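Quiénes somos

Publicado en mayo por la Secretaría Técnica de Wandotell

Wandotell es una escuela de fútbol femenino con categorías desde sub-10 hasta sub-19 y un equipo sénior que compite en liga regional. La entidad se constituyó como asociación deportiva sin ánimo de lucro y se rige por sus estatutos, un reglamento de régimen interno y un plan técnico que se revisa al cierre de cada temporada.

La actividad se reparte en dos sedes. El campo Asell, de hierba artificial, acoge los entrenamientos de fútbol 7 y los partidos de las categorías sub-10 y sub-12. El campo Trollberg, de hierba natural, se reserva para fútbol 11 y dispone de cuatro vestuarios, sala de fisioterapia y una grada con capacidad para 300 espectadores. Las oficinas se encuentran en el edificio de acceso a Trollberg y abren de 17:00 a 20:00 en días de entrenamiento.

Estructura deportiva

En la presente temporada hay 200 jugadoras con ficha federativa. Cada equipo cuenta con una entrenadora o entrenador titulado y un auxiliar en prácticas. La coordinación de porteras es común a todas las categorías y trabaja dos sesiones semanales en grupos separados del resto de la plantilla.

El paso de fútbol 7 a fútbol 11 se realiza en el segundo año de sub-12. Durante el último trimestre las jugadoras entrenan un día por semana en campo grande, con énfasis en la ocupación de espacios, el fuera de juego y el golpeo a distancia media. No se adelantan promociones de categoría sin informe escrito de la coordinación y autorización de la familia.

Metodología

Las sesiones duran 90 minutos en fútbol 11 y 75 en fútbol 7. La estructura es fija: activación, tarea analítica breve, juego reducido, partido condicionado y vuelta a la calma. La carga se registra mediante escala de esfuerzo percibido, cumplimentada por la jugadora al término de la sesión. El cuerpo técnico consulta los datos semanalmente y ajusta el volumen de la siguiente.

El plan técnico define contenidos por edad. En sub-10 predominan la conducción, el control orientado y el uno contra uno. En sub-14 se introducen la presión tras pérdida y la salida de balón con tres alturas. A partir de sub-16 se trabaja el modelo de juego del equipo sénior, un 1-4-3-3 con laterales de recorrido largo y una mediocentro posicional.

La evaluación es semestral. El informe recoge asistencia, evolución técnica y observaciones tácticas. No incluye clasificaciones entre compañeras.

Prevención y salud

Desde sub-14 se aplica un programa de prevención de lesiones de rodilla y tobillo de 15 minutos, integrado en la activación. Incluye trabajo excéntrico de isquiosurales, saltos con recepción controlada y cambios de dirección a velocidad progresiva. Tras una lesión, el regreso a la competición requiere alta médica y una semana completa de entrenamiento con el grupo.

En lo relativo a la hidratación, las pausas son de dos minutos cada 20 de trabajo y se acortan los intervalos en los meses de calor. Cada jugadora acude con su propia botella identificada.

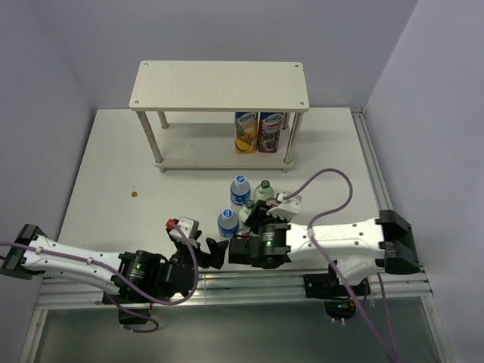 Competición y torneo Akpan

Los equipos federados disputan la liga de su categoría y la copa regional. Al término de la temporada la escuela organiza el torneo Akpan, abierto a clubes invitados en sub-12 y sub-14. El formato consta de fase de grupos, semifinales y final, con partidos de dos tiempos de 20 minutos. En la última edición se jugaron 60 partidos entre ambas sedes y la asistencia acumulada fue de casi 1.000 personas.

Los desplazamientos de liga se realizan en autocar a partir de sub-14. En las categorías inferiores corren a cargo de las familias.

Admisión y cuotas

Las pruebas de acceso se celebran en junio y constan de dos sesiones. En sub-10 no hay prueba y las plazas se asignan por orden de inscripción. La cuota anual cubre ficha, seguro, equipación de entrenamiento y uso de instalaciones, y puede abonarse en tres plazos. Existe una línea de ayudas que se solicita en secretaría con la documentación de renta del ejercicio anterior.

Última actualización: mayo

Contenidos relacionados
- Plan técnico por categorías
- Normas de uso del campo Trollberg
- Bases del torneo Akpan
- Solicitud de ayudas a la cuota
- Horarios de entrenamiento en Asell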